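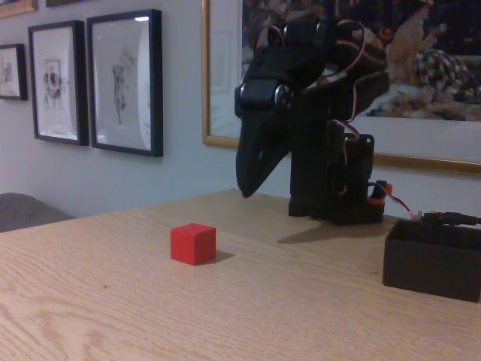 What is a cube, anyway?

I've got a soft spot for cubes. Balls roll off under the sofa and pyramids hurt when you tread on them, but a cube just sits there being a cube. A little red one on a pale wooden table is all you need for this page. If you've got a toy brick or a dice at home, go and grab it now and we'll look at it together. (A sugar lump will do, as long as you don't eat it before the end.)

My name is Gearóid Rafferty, and I write these pages for anyone who likes asking questions at teatime.

Faces, edges and corners

The flat sides of a cube are called faces. Put your finger on one and start counting. Top, bottom, front, back, and one at each end – six altogether. Every one of them is a square, and all the squares are the same size. If one was longer than the others you'd have a different shape called a cuboid, like a cereal box.

Where two faces meet you get an edge. A cube has twelve of those, and I always lose count at nine, so try putting a tiny pencil dot on each one as you go. The pointy bits where the edges meet are the corners. Grown-up maths books call them vertices (say it VER-tiss-eez). There are eight.

Now put your cube down on the table and keep your head still. How many faces can you see? With the red cube I can see the top, the front and the one on the right. Try as hard as you like, you'll never see more than three at once without a mirror! I spent a whole wet afternoon trying when I was seven.

One red or three?

Look at the red cube again. If I asked you what colour it was, you'd say red, and you'd be right. But have another look at the top. It's a bit lighter than the front and the side. The cube is red all over and the light is playing a trick.

More light is landing on the top, so more light bounces off it and into your eyes. The other faces get less, so they look a bit darker. Your brain is very good at sorting this out. It says "same red, less light" and gets on with its day without even telling you.

People who draw and paint have to un-learn this. If you colour in all the faces of a cube with exactly the same red, you get a flat red blob. Use a lighter red for the top and a darker one for the sides and – pop! – it looks solid enough to pick up.

Where do shadows come from?

The red cube has a soft grey shadow next to it, down on the right. Light travels in straight lines. It can't bend round the cube to get to the wood behind, so that patch of table gets less light and looks grey.

Some shadows have a sharp edge, as if somebody had cut them out with scissors. Others are fuzzy. A small bright light, like a torch, makes a sharp one. A big light, like a whole window on a cloudy day, makes a soft one, as the light is coming from lots of places at once and some of it sneaks in round the sides.

Lines in the wood

Don't forget the table! It has thin lines running across it, and those are called the grain. They come from the way a tree grows. Every year a tree adds a new layer under its bark, a bit like putting on another jumper, and when the wood is cut those layers show up as lines.

There are a few darker spots too. They're knots, and a knot is a place where a branch once grew out of the tree. Next time you're waiting for your dinner, see if you can find one in your own table. Mine at home has one that looks like a duck.

Have a go: make a shadow move

You will need:
A cube, or any small block
A torch
A sheet of white paper
A pencil

1. Put the paper on a table and stand your cube in the middle.
2. Make the room a bit dark. Closing the curtains is fine.
3. Hold the torch low down on the left and switch it on. Which way does the shadow point?
4. Draw round the shadow with your pencil.
5. Lift the torch slowly, up and over the cube, and watch what the shadow does.
6. Stop when the torch is right above the cube and draw round the shadow again.

Your first shadow should be long and your second one tiny, or gone altogether. The Sun does the same thing to you. Go outside in the morning and then again in the middle of the day, and get someone to chalk round your shadow both times. Just don't look straight at the Sun, even for a second.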